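Clube de Robótica Stornar

O Clube de Robótica Stornar é uma atividade extracurricular de uma escola secundária, dedicada à programação e à montagem de robôs manipuladores. Funciona numa antiga sala de desenho do segundo piso e aceita alunos do décimo ao décimo segundo ano. O seu projeto mais conhecido é o Sultana, um braço robótico de mesa que aprende tarefas domésticas por demonstração.

História

O clube nasceu de uma disciplina opcional de eletrónica, que deixou de existir quando o professor responsável se reformou. Os alunos que tinham ficado a meio dos seus trabalhos pediram para continuar depois das aulas, e a direção da escola cedeu a sala com a condição de que houvesse sempre um adulto presente. Dwight Poirier, professor de física, aceitou essa função e ocupa-a até hoje.

Nos primeiros tempos, o trabalho limitava-se a carros seguidores de linha. O nome Stornar vem de um desses carros, que tinha o hábito de sair da pista sempre na mesma curva. A passagem para os braços robóticos deu-se com a chegada de Karthik Patwary, antigo aluno da escola, que ofereceu ao clube um conjunto de servomotores usados e ensinou a primeira turma a calibrá-los.

Projeto Sultana

O Sultana é um braço de 6 eixos com uma pinça na extremidade e uma pequena câmara montada junto do punho. Um aluno conduz o braço por meio de um segundo braço mais leve, que serve de comando, enquanto o computador grava ao mesmo tempo as posições das articulações e as imagens da câmara. Cada gravação recebe o nome de episódio. Os episódios servem depois para treinar um modelo que procura repetir a tarefa sem ajuda.

As tarefas escolhidas são simples: aproximar a pinça de uma embalagem, segurá-la, mudá-la de lugar e voltar à posição inicial. Na última época foram gravados 663 episódios, dos quais uma parte foi rejeitada por falhas de sincronização ou por movimentos demasiado bruscos do condutor.

A câmara do punho tem vantagens e inconvenientes bem conhecidos no clube. Mostra com pormenor a superfície que está por baixo, como os azulejos verde-claros e as suas juntas, mas a própria pinça ocupa uma parte considerável do campo de visão e aparece quase preta. Um objeto encostado a ela fica reduzido a uma faixa estreita, e o que nele está impresso pode não se conseguir ler. 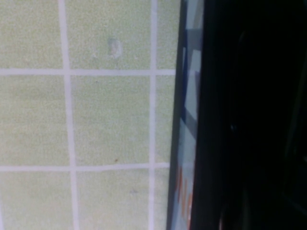 Karthik Patwary discorda de quem quer resolver a questão com uma segunda câmara fixa, e defende que os alunos devem primeiro aprender a tirar tudo o que podem de uma só, porque duas câmaras mal calibradas dão mais trabalho do que uma boa. A sua opinião prevaleceu durante duas épocas. Depois disso, o regulamento interno passou a permitir a câmara adicional, desde que o grupo apresente por escrito o método de calibração.

Organização

Os participantes dividem-se em grupos de mecânica, programação e gravação. A divisão não é rígida, e é habitual que um aluno mude de grupo em janeiro, quando termina a primeira fase dos trabalhos. Os mais novos começam quase sempre pela gravação, que exige paciência e mão firme mas poucos conhecimentos prévios.

Cada sessão começa com a verificação dos cabos e com o regresso do braço à posição zero. Os ficheiros são copiados no fim para o servidor da escola, num programa chamado Cirker, escrito por alunos e bastante criticado pela sua lentidão. O Cirker regista também quem conduziu o braço em cada episódio, informação que se revelou útil quando se percebeu que alguns condutores produziam dados muito mais regulares do que outros.

Competições

O clube participa todos os anos no torneio escolar Nuvutix, na categoria de manipulação. As equipas dispõem de 11 minutos para executar uma sequência de tarefas que só é comunicada na manhã da prova. Na primeira participação, o Sultana não chegou a completar nenhuma tarefa, por causa de um conector partido no transporte. Na edição seguinte a equipa obteve o quarto lugar e recebeu uma menção pela qualidade do caderno de projeto.

O regulamento do torneio proíbe que o braço seja conduzido à distância durante a prova. Os dados de treino têm de ser recolhidos pelos próprios alunos e devem acompanhar a inscrição, juntamente com uma descrição do equipamento.

Ver também

Aprendizagem por demonstração
Braço robótico
Robótica educativa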